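Progress report: Hidamer, series one
Prepared for the Sundholm production fund
2020-08-15

Where we are

Filming on Hidamer finished last week, and we are really pleased with what we have in the bag. All 7 episodes are shot, the first three are in rough cut and the fourth should be ready to look at before the end of the month. For anyone joining the fund since our February report, the series follows the Đorđević family as they try to keep their dance school open while living, arguing and cooking under one roof.

The family have been a joy to film. They talk over one another constantly, which is a headache in the edit and wonderful on screen. The quarrel over the summer show runs through episodes two to five, and we think it is the strongest thing we have made. Both sides of the family have had their say in separate interviews, and neither has asked us to take anything out.

Filming days

We used 82 filming days in all, two fewer than planned. The days we saved came from the kitchen interviews, where the family settled in so quickly that we stopped booking second sessions. The outdoor work went the other way. The walking conversations needed long, quiet stretches where two people could talk side by side without traffic, and we spent longer than we wanted looking for them. They were well worth it – the talk between the two sisters in episode three only happened on the fourth walk.

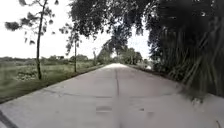

The edit

We have 1,078 clips logged and tagged by person and storyline. That sounds dull, but it means the editors can pull up every mention of the summer show in a minute or so. Episode one currently runs long. We would like to keep the opening dinner whole and trim the dance school tour instead, and would be glad of your view once you have seen it.

The reunion programme

Veto, the studio we hoped to use for the reunion, has confirmed our booking. Seating will be spaced out and there will be no audience, so we are asking viewers to send questions in beforehand. A short call on the Hidamer page has already brought in around 300 of them, and plenty are better than ours! Most want to know who moved the piano.

Money

Spending is within the agreed budget. The saving on filming days has gone towards extra sound work on the outdoor talks, as agreed with you by email. Music rights for the dance classes are still open: two tracks are cleared, one has been refused and we are looking for a replacement with the same tempo.

Next steps

Rough cuts of episodes one to three will be sent to Sundholm with this report. Please let us have comments on episode one first, as the titles can't be finished until its length is fixed. The family will see each episode before it is locked, starting with the first two.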